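Out and About > Visits > Open Days > The Birnine Jersey Room

I have wanted to get inside the Birnine building since I moved to this side of town, and in June they finally held an open day, so off I went with a sandwich in my bag and far too much time on my hands. Birnine cleans, mends and folds team shirts for clubs all over the county. You go in by the loading door on Kostow Street, sign a sheet, and then you're more or less free to wander.

The folding room is up one flight of stairs, and it's where I spent most of my morning. Pale wood tables with a lovely wavy grain, and sports shirts in the brightest colors you can think of – I fell for a royal blue one with orange piping.
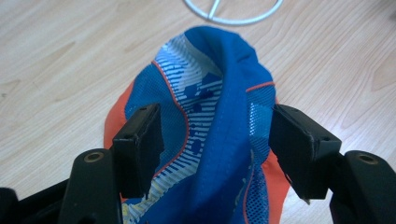
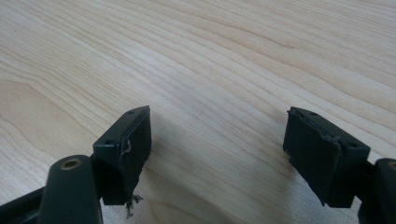 Selma Delić told us that mesh is the hardest thing to fold well, as it slides over itself and the side seams never want to meet, and that she would take a heavy cotton rugby shirt over a thin jersey any day of the week. She starts with the shirt face down, brings the sides in to the width of the collar, tucks the sleeves back along the body and then folds up from the hem in two goes. I tried it three times with a practice shirt and mine came out looking like a pillow, but she was very kind and said the collar was straight.

They do 80 shirts in a normal morning and 97 on their best one, which was written up on a card by the door with a star next to it. Each club's order goes out in bundles of 24, tied with cotton tape (no plastic, I was pleased to hear). The biggest customer is the Mwakalinga youth league, and their kit fills a whole set of shelves by the window during the season.

Downstairs is the mending corner, with a wall of thread on pegs and an old Usach sewing machine that still gets used for hems. A lady was patching the elbow of a goalkeeper's top and let us all have a close look at her stitches, tiny things! I asked about washing, since I have two boys at home and a laundry room that smells of grass from March on. Cool water, inside out, no softener on mesh, and hang it by the hem. I've been doing it by the shoulders for years.

Tea was in the yard, with a very good lemon cake. The number 68 bus stops right outside, and parking is tight, so I'd take the bus if you go. They said there would be another open day in the fall.

Comments

Marjie P.
We went in the afternoon and the cake was gone! Loved the thread wall though. Did you find out if they take single shirts or only club orders?

oldfullback
Hanging by the hem works. My club shirt from school still has its shape.

Tess
Marjie, they took one from me at the front desk, a torn sleeve. Ready in a week.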